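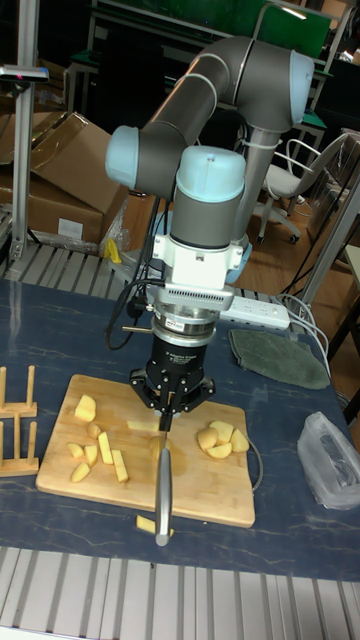 Potatoes are the part of the plant that grows underground, and cooks cut them up so that they will cook evenly. A large whole potato takes a long time to soften in the middle. Sticks and wedges, like the pale yellow ones on the wooden board, let the heat in much sooner. Cooks try to keep the pieces close in size, as a thin strip may be ready well before a thick chunk.

Why use a board?
A cutting board protects the table and gives the cook a firm place to work. Wood is kind to the edge of a knife. Pieces can still slip off the side, so a roomy board is best.

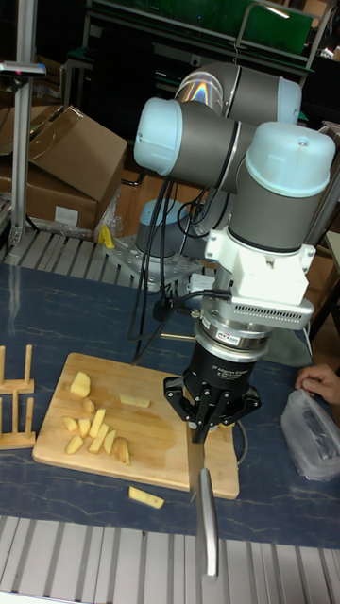 Knives and safety
Knives are sharp, and children should cut food only with an adult beside them. In the Galline junior kitchen, pupils learn the names of the parts first: the handle, the blade and the edge. The handle is for holding – the edge is never touched.

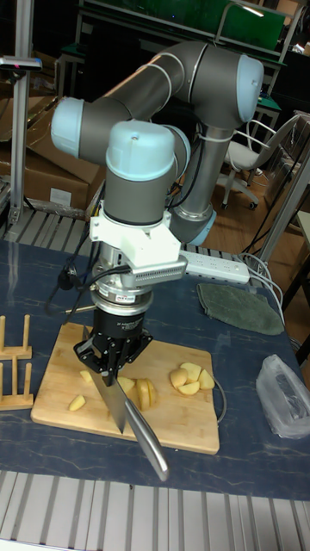 Pupils also learn to put a knife down flat when they have finished a potato, and to carry the board to the pot with both hands.

Text by Majdi Twal for the Galline junior kitchen, which meets on Thursday.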